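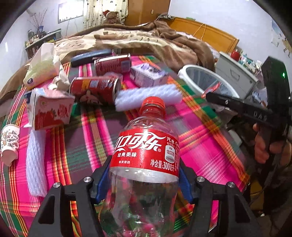 十一月工作日记:Jitaru家族世系核查

上午八时到室。先查温湿度记录,库房一夜平稳,签字归夹。随后将昨日闭馆前未及归架的登记簿影印本逐册送回,其中Mimonach堂区婚姻簿一册书脊胶层松脱,已以无酸纸带捆扎,附便条,移交修复组处理。该册在修复完成以前停止调阅,读者如有需要,改用缩微胶卷。

本日工作以委托人Floarea Jitaru女士之家族世系核查为主。该项委托自受理以来,已由本室先后三次书面答复,每次均留有未决事项。今日拟将现存疑点集中清理一遍,能够定论者定论,不能定论者说明理由,以便于月内形成正式报告。兹将经过逐项记录,供日后复核及接手同事参考。

一、委托事项之由来

Jitaru女士来函所询者有三。其一,其曾祖父究竟出生于Piditz,抑或出生于Codmont;其二,曾祖父之第一任妻子何时去世,葬于何处;其三,家中长辈口述称曾祖父曾有一位与其同名之兄长,此人是否确实存在。

三项问题看似各自独立,查考时实则互相牵连。出生地不能确定,则洗礼记录无从锁定;洗礼记录不能锁定,则同名兄长一说便无法证实或排除;而第一任妻子之死期,又关系到后来几名子女应归于何人名下。前次答复中,本室对第二项问题采取了较为肯定的措辞,现在看来稍嫌过早。今日重读底稿,已在该段旁加注“待复核”字样。

委托人随函寄来的材料包括家庭圣经扉页复印件一份、祖母手书之亲属名单一份、老照片翻拍件若干,以及一封寄自Codmont的旧信。圣经扉页之登记出自同一人手笔,墨色前后一致,字距均匀,据此推断系一次性补写,并非随事随记。补写之材料固然仍有价值,但其效力应低于当时登记者。此点在前次报告中未曾写明,本次须补入。

二、Piditz堂区洗礼簿

九时起调阅Piditz堂区洗礼簿缩微胶卷。该堂区之登记簿以拉丁文书写,中间有一段改用当地语言,其后又恢复拉丁文,想系主事神父更替所致。改用当地语言的那几年,书写较为潦草,姓氏拼法尤不统一。仅Jitaru一姓,即见有Jitaru、Jitariu、Jitar三种写法,另有一处首字母写作Z,起初疑为别姓,经与同页教父母姓名比对,方可确认为同一家庭。

本室著录规则规定,姓氏一律按原件照录,另设规范形式以便检索,二者不得混用。早年所编索引多有将异体径改为通行拼法者,读者据索引查原簿,往往因拼写不符而误以为有缺页。今日所见首字母写作Z的一条,在旧索引中即被归入另一字头之下,无怪前次未能检出。已填写索引勘误单一张,待组长核准后更正。

该条登记的内容为男婴受洗,父名与委托人所述曾祖父之父相符,母亲只记教名,未记本姓。见证人为夫妇二人,其中女方姓氏与圣经扉页上所列“姑母”之夫姓相同。此一吻合颇有分量。教父母多在近亲之中选定,虽不可据以单独立论,但与其他证据并列时,可作为辅助。

往后续查,又得同一对父母名下之男婴受洗记录一条,教名与前一条完全相同。前后二条相隔不足三年。依当地旧俗,长子夭折后,其名常由次子承袭,故同名兄弟在登记簿中并不罕见。问题在于前一男婴是否确已夭亡。若无死亡记录,则不能仅凭命名习惯即断定其已故,亦不能排除两名同名兄弟同时在世的情形。某些家庭为纪念祖父与外祖父,确有两子同名之例,日常以小名区别,本室档案中即有先例可查。

遂转查同期葬簿。葬簿保存状况不如洗礼簿,靠近装订处有水渍,若干行的首字已无法辨认。自两次洗礼之间逐页检视,于第135页下半页见幼儿死亡一条,教名相符,父名相符,姓氏首字被水渍遮盖,仅余后半。年龄栏写有月数,折算回去,与前一条洗礼日期大体衔接,略有出入。出入之原因可能有二:其一,年龄由亲属口报,并不精确;其二,死者为另一家庭之同名幼儿。

为排除后一可能,将同一时期该堂区内凡父名相同之家庭全部列出,逐户核对其子女受洗情况。经查,另有两户父名相同,一户在该时期内仅有女儿受洗,另一户之幼子后来有婚姻记录,可知其成年。如此,则第135页所载死亡幼儿,以归入Jitaru家庭为最合理。结论拟写作“据现有材料,极可能为同一人”,不写“确系”。

午前将上述各条填入世系核查表,每条均注明簿名、页码及胶卷号。同事提醒,前次报告中所引页码有一处采用了后人以铅笔补标的页码,与原有墨书页码不同。查对属实。自本次起,引用时两种页码一并著录,墨书页码在前,铅笔页码置于括号之内,以免后来者按图索骥而不得。

三、历法与日期换算

午休前处理历法问题。Piditz与Codmont虽同属一片地区,两地登记簿所用历法在一段时间内却不一致。Piditz用新历较早,Codmont沿用旧历较久,且Codmont堂区在改用新历之后的头几年,常有新旧两个日期并书者,也有只书其一而不注明者。家庭圣经上所记曾祖父生日与洗礼簿所载之间相差将近两周,委托人因此疑心二者并非一人。如按旧历换算为新历,差额恰可解释。

但此处仍须谨慎。日期差额与历法差额相合,只能说明历法差异足以解释此一现象,并不能反过来证明圣经补写人当时确系按旧历记录。补写人是谁,生活于何地,习惯使用何种历法,均须另行查考。从旧信看,写信人所署日期采用双历并书,信中称呼委托人之曾祖母为“弟妇”,则写信人应为曾祖父之兄或姐,或其配偶。将信中笔迹与圣经扉页笔迹对照,大写字母的写法颇有相近之处,然本室不具备笔迹鉴定资质,报告中不得作此判断,仅可建议委托人另请专业机构。

日期一项,依本室惯例,核查表中一律照录原件,换算结果另列一栏,并注明换算依据。历来最易发生的错误,是整理者先行换算,誊录时又未加说明,再由他人依“旧历”二次换算,遂致一人之生日有三种说法。前年整理另一家族材料时曾遇此类情形,为厘清一个日期,往返函件多次,殊为费时。

四、Codmont公墓与第一任妻子

下午一时半继续。本段工作针对委托人所询第二项。

据家庭名单所载,曾祖父先后娶妻两次。第一任妻子出身Codmont,婚后随夫居于Piditz,后“归葬娘家”。前次答复即依据此语,加上Codmont公墓登记册中一名同名女子之安葬记录,认定二者为同一人。今日重新审阅该登记,发现数处未妥。

第一,公墓登记册所载死者为“某某之妻”,夫名相符,夫姓则未写。Codmont一带同名者甚多,仅凭夫名难以成立。第二,登记册注明死者在Codmont去世,而家庭名单称“归葬”,语意上应是卒于他处而后运回安葬。当然,家庭名单用语未必严谨,“归葬”二字亦可能泛指葬于家乡。第三,也是最为要紧的一点,登记册所载死亡日期,早于曾祖父名下第三名子女之受洗日期,相距逾一年。若死者确为第一任妻子,则该第三名子女应为第二任妻子所出;而Mimonach堂区婚姻簿所载曾祖父再婚日期,却在该子女受洗之后。

如此便有几种可能。一为公墓登记所载系另一女子,第一任妻子之去世应在第三名子女出生以后。二为第三名子女系婚前所生,受洗时之登记应有相应标注。三为婚姻簿所载系补办之教会仪式,此前已有民事登记。三种情形均须各有证据,不可择其便者而从之。

先查第三名子女之洗礼登记。该条注明为婚生,母亲教名一栏书写清楚,与第一任妻子之教名相同,与第二任妻子之教名不同。母亲本姓未写,惟教母之姓与第一任妻子娘家之姓一致。据此,第二种可能基本可以排除,第三种可能亦失去主要依据。第一任妻子在第三名子女受洗时应仍在世,至少在其出生时在世。则前次所引公墓登记,应属他人。

此处须作更正。前次答复系由本人起草,复核时亦未察觉日期先后之矛盾。究其原因,当时各子女之受洗日期尚未汇总成表,各条分别著录于不同卡片,单独看均无问题,合并后方见冲突。以后凡涉及配偶卒年之认定,应先编制全家年表,再行核对公墓材料,次序不可颠倒。更正说明拟单列一段,置于报告正文之首,并在前次答复之存档副本上加盖“已更正”戳记,附注本次报告编号。

随后重新检索公墓登记。Codmont公墓登记册分旧区、新区两种,旧区部分无索引,只能逐页阅读。旧区登记原按下葬先后排列,中途曾按墓位重新誊抄,誊抄时有遗漏,亦有重复。所幸誊抄本之外,尚存部分原始收据,按年捆扎,收于第5号文献盒。今日将盒内收据取出,按捆检视。收据纸质甚薄,翻动时须以衬纸托底,进度较慢。

至下午三时许,检得墓地费用收据一张,付款人姓名与曾祖父全名相符,姓氏拼作Jitariu,用途栏写“为亡妻”,另注明自Piditz运来。收据上未写亡者姓名。付款日期在第三名子女受洗之后,在Mimonach再婚之前,与年表完全衔接,且与“归葬娘家”之说相合。此件为本日最重要之发现。

收据虽未写明亡者姓名,然付款人、关系、来处、时间四项均相吻合,可采信程度较高。报告拟写为:第一任妻子在该收据日期之前不久去世,葬于Codmont公墓旧区,具体墓位待查。墓位号在收据上原有一栏,填写处有折痕,数字磨损,经侧光观察仍不能辨读。已登记申请多光谱拍摄,排期未定。

收据拍照存档之后原样放回。拍照时依规定置色卡及比例尺,正反面各拍一张。反面有铅笔算式一行,与本案无涉,仍一并著录。

五、Nyberg索引卡之使用情况

Codmont地区另有一套民间编制之姓氏索引,通称Nyberg索引,原系个人整理,后捐入本室。全套卡片共700张,以姓氏字头排列,每张记录一户家庭之主要成员及迁徙去向。此套索引编者用力甚勤,然未注明出处,故本室一向只将其作为线索使用,不作为证据引用。

今日借此机会查阅J字头各卡。Jitaru家庭一卡,列有曾祖父、两任妻子及子女,与年表大致相同。有两处差异值得记录。其一,该卡将同名兄长列为成年,并注“迁往外埠”;其二,该卡将第三名子女归于第二任妻子名下。

第二处差异,以洗礼登记为准,可认定卡片有误。至于第一处,须再作考虑。若同名兄长确已成年并迁出,则第135页所载之夭亡幼儿又当归于何人?反复比对后,注意到卡片上同名兄长之名旁有一小问号,字迹较淡,系铅笔所加,可能是编者本人后来存疑。又查Nyberg索引之附录,其中有编者工作笔记一册,记有拜访Codmont老住户之经过。笔记中提及一位老人,称Jitaru家有一位“伯父”外出未归,年节偶有来信。老人所称“伯父”,未言与曾祖父同名,亦可能为堂兄或姻亲。

口述材料之价值,在于提示某人某事之存在,至于称谓与辈分,往往在转述中发生移位。委托人家中所传“同名兄长”之说,与老人所述之“外出伯父”,二者或许原为两事:一为幼年夭折之同名长兄,一为成年外出之另一亲属。后人将两人合为一人,遂有同名兄长远走他乡之说。此一解释可以同时容纳洗礼簿、葬簿、卡片及口述四种材料,目前看来最为妥帖。然其中“外出亲属”究系何人,仍无直接记录。报告中应将此列为推测,并说明其依据与不足。

卡片归还前,依手续逐屉核对字头次序。发现K字头有两张次序颠倒,已调整。其中一张边角折损,未作处理,待统一更换护套。

六、Mimonach婚姻簿之补查

因原册停止调阅,改阅胶卷。Mimonach婚姻簿为本区各堂区中保存最好之一种,格式整齐,新人年龄、籍贯、父母姓名、前次婚姻情况均有专栏。曾祖父再婚一条,籍贯栏写Piditz,婚姻状况栏写“鳏夫”,前妻姓名栏则空白,仅有一短横。同页其余鳏夫登记,均写有前妻姓名,独此条缺如。缺写原因无从得知,不作推论。

籍贯写Piditz一节,对于委托人第一项询问颇有帮助。婚姻登记之籍贯栏,填写者须出示堂区证明,其可靠程度高于口报年龄。再加上Piditz洗礼簿所见之两条登记,曾祖父出生于Piditz一说,已可视为成立。至于家中所传出生于Codmont,应系由第一任妻子之籍贯,以及后来若干年全家迁居Codmont之事实混淆而来。

年龄栏所写岁数,倒推出生年份,与后一条洗礼记录相符,与前一条不符。此亦间接说明,成年并再婚者为后出生之同名次子,前一男婴未能成年。与葬簿第135页所见互为印证。

见证人栏有两人签名,一人签全名,一人画押。画押者姓名由神父代书,与Nyberg卡片所记曾祖父之邻居相同。此点与世系无直接关系,但对了解家庭交往有所助益,列入附注。

胶卷阅读机之焦距旋钮近来偏松,阅读中途须多次调整,已报设备组。读者阅览区另一台尚属正常。为不影响读者使用,今日未作调换。

七、与委托人之通话

下午四时与Jitaru女士通话,系事先约定。通话内容已按规定做成记录,由双方确认。主要事项如下。

首先向其说明前次答复中关于公墓登记之认定有误,现予更正,并表示歉意。Jitaru女士表示理解,随后询问原先所引公墓登记之女子究系何人。答以目前未查,亦不在委托范围之内,如有需要可另行提出。Jitaru女士称,家人曾据前次答复前往Codmont,在登记册所载墓位献花。此事听来殊感不安。本室之答复一经寄出,收件人便可能据以行事,其影响往往不止于纸面。此后凡证据不足以定论者,措辞务须使非专业之读者亦能明白其不足之处,“可能”“待查”等字样,不可只见于脚注。

其次告以收据之发现。Jitaru女士对此甚为重视,询问能否取得复制件。答以可以,按一般复制手续办理,待拍摄完成后随报告一并寄送。

再次询问其家中是否知晓有成年外出之亲属。Jitaru女士回忆,祖母曾提及一位每逢年节来信之人,家中称为“那边的伯父”,信件后来散失,仅存一封,即随函寄来者。由此看来,旧信之写信人或即此“伯父”。信中称曾祖母为“弟妇”,从称谓上说,写信人应为曾祖父之兄辈,然旧时堂兄对堂弟之妻亦可用同一称呼,在原文语言中二者并无区别。仍须核查曾祖父之父是否有兄弟,及其子嗣情况。

旧信信封未存,发信地点仅见于信首,为Codmont。若写信人已迁往外埠,何以信首署Codmont?可能系其返乡期间所写,亦可能迁居之说本身有误。Jitaru女士答应再向家中年长者询问,如有结果将书面告知。已请其注意记录谈话日期及受访者姓名,并尽量保留原话,不作归纳。

最后就在世人员信息之处理作了说明。祖母名单上列有若干在世亲属之姓名及出生年月,依本室规定,报告正文不收录在世人员之详细信息,仅以“后嗣在世”标示。Jitaru女士原希望将完整世系表公开于阅览系统,经说明后同意分作两份:一份为供家庭内部使用之完整表,一份为供公众查阅之删节表。两表须使用同一编号体系,以便对照。

八、世系表之编号与版式

通话结束后,整理编号。现行编号以始祖为起点,逐代下推,遇有新发现之子女须插入时,原有编号即须变动,历次报告之间难以对应。此次Jitaru家庭新增夭亡长子一名,若按出生次序编号,则其后各子女皆须顺延。经考虑,决定保留原编号不动,新增者另加后缀,出生次序由日期栏体现。此法虽不甚美观,但可保证前次报告中所引编号仍然有效。

夭亡子女是否列入世系表,各家做法不一。有的家族旧谱只列成年者,有的则一概收录。本室依登记材料编表,凡有登记者均予收录。即使仅存活数月,其受洗、安葬既经登记在册,便应在表中有一位置。同名者则于名后加注“长”“次”,并附生卒,以资区别。

版式方面,姓名栏先列原件拼写,再列规范拼写。中文译名仅在说明文字中使用,不入表格。委托人之来函与本室之答复均以中文往来,世系表则以原文为准。前次报告将译名写入表格,致使同一姓氏前后译法不一,本次一并改正。

出处栏应逐项对应,不得以一条出处统括全行。生年、婚年、卒年往往来自不同簿册,可靠程度亦不相同。若只在行末笼统注明“据堂区登记簿”,后来复核者便无从分辨。核查表旧格式出处栏过窄,抄写时常须简略,今日试用加宽之横排格式,尚称合用,拟在组务会上提出,供各同事参酌。

九、读者咨询及杂务

下午四时半以后代同事值咨询台。接待读者数位,所询多为如何自行着手查考家族历史。答复大意,仍是先从家中现有材料入手,由近及远,每确定一代再上溯一代;切勿先认定某位知名祖先,再自上而下寻找联系。一位读者携来自制世系图,绘制精细,然自祖父以上各代均未注出处,询问之下,系从网络上他人所编之世系转录。已建议其将转录部分暂以不同颜色标示,待逐条查得原始登记后再行确认,并借予本室编印之入门手册一份。

另有读者询问Piditz堂区早期登记簿是否存在。答以现存洗礼簿之起始部分有缺,所缺部分究竟系毁于火灾,抑或当时移交他处,现有记载说法不一。可替代使用者为地产过户文书及税册,但二者只记户主,妇女与幼童鲜有出现,查考母系时尤为困难。该读者希望得知外祖母一支之来历,恐须借助婚姻簿中之父母栏及教父母关系逐步推求。已为其填写调卷单,预约下次到室查阅。

收到外寄查询函数封,均已登记编号,分送各组。其中一封所附出生证明系原件,已另行装袋,并电话通知来函人,提醒其今后只需寄送复印件,原件将以挂号方式退回。

复印费收据用罄,已向办公室申领。修复组回话,Mimonach婚姻簿书脊可以原位加固,无须拆装,须时20天,其间胶卷照常供阅。已在目录系统内加注停阅说明。

十、今日结论及待办事项

就委托人三项询问,截至闭馆时之认定如下。

关于曾祖父之出生地,认定为Piditz。依据为洗礼簿所载、Mimonach婚姻簿籍贯栏及年龄推算,三者相合。家庭口述之Codmont说,拟在报告中说明其可能成因。

关于第一任妻子之死亡与安葬,撤回前次认定。现据墓地费用收据,认定其葬于Codmont公墓旧区,死亡时间在第三名子女受洗之后、曾祖父再婚之前。确切死亡日期及墓位均未查明。Piditz葬簿相应年份有缺页,是否有副本存于上级教区,须去函询问。函稿已拟就,待组长签发。

关于同名兄长,认定其存在,且极可能于幼年夭折。成年外出之“伯父”是否另有其人,证据不足,暂不认定。

待办者,尚有曾祖父之父的兄弟及子嗣一项。此项工作须自Piditz婚姻簿着手,向上再查一代。该时期之婚姻簿尚未编制索引,估计耗时较长,拟自明日起每日上午抽出固定时段阅卷,不与其他委托混杂。报告初稿在此项完成以前亦可先行起草,相关段落留空。

又,前次公墓登记所载之女子,虽不在委托范围之内,但既曾为本室误认,其记录上留有错误关联,理应解除。已在目录系统中删去该登记与Jitaru家庭之链接,并于备注栏写明缘由。日后若有该女子之后人前来查询,当不致为本室旧日之误所牵累。

闭馆前将本日所用胶卷依盒号归位,第5号文献盒封签复原,钥匙交还值班室。核查表及照片已存入委托卷宗,副本一份存共用目录。更正说明初稿两页,置于组长案头,请其于明日上午审阅。

下午六时十分离室。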